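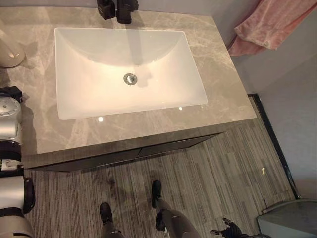 *The Okari vanity with stone top, rectangular undermount basin and matte black faucet.*

## Okari Vanity

I'll admit I have a favorite in our bathroom range, and it's this one! The top is polished stone in a warm beige-gray, with soft white and taupe veining that drifts across on the diagonal (every slab is different, so yours will have its own pattern). I went back and forth on the color for weeks, then saw it next to the dark charcoal cabinet and stopped looking.

The basin is glossy white ceramic, mounted from underneath, so you can wipe crumbs of toothpaste straight off the counter and in. Rounded inside corners too – I clean mine with one swipe of a sponge and no old toothbrush.

The drawers open by a thin groove along the front, so there are no knobs to catch your hip on.

### What you get

- Stone top with the basin already fitted
- Charcoal cabinet, 2 drawers, delivered assembled
- Round chrome drain with stopper
- Matte black Bresier faucet

### Price

$3,094 with the faucet, $2,758 without. Delivery takes 3 weeks.

### Care

Mild soap and a soft cloth. Please skip vinegar and anything gritty on the stone, and dry the black faucet if your water is hard, it does show spots.

Want a stone sample before you order? Ask for Spyros Tsolakis at the Groltatach showroom and he'll mail you one.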